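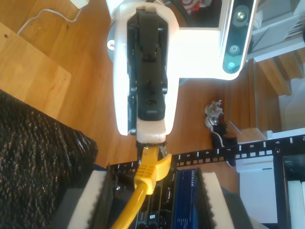 Miyuki Koyama found the cabin too warm on the Metow night ferry, and I was glad to read it before I packed my thick pyjamas. For me it was warm also, but I could sleep.

I took the inside cabin with two beds, number 436. It is small. The suitcase must stay under the lower bed or you cannot open the bathroom door. The shower is strong and the towels are thick, I was pleased with both.

Dinner is a buffet and the queue is long until 8 pm. I liked the fish soup, the rice was too soft. Coffee in the morning is paid separately, so keep some coins.

The wifi package was 900 yen and worked well near the reception, in the cabin very little. On deck it is windy but there are good benches on the left side.

I would go again in July, with an outside cabin. Four stars from me.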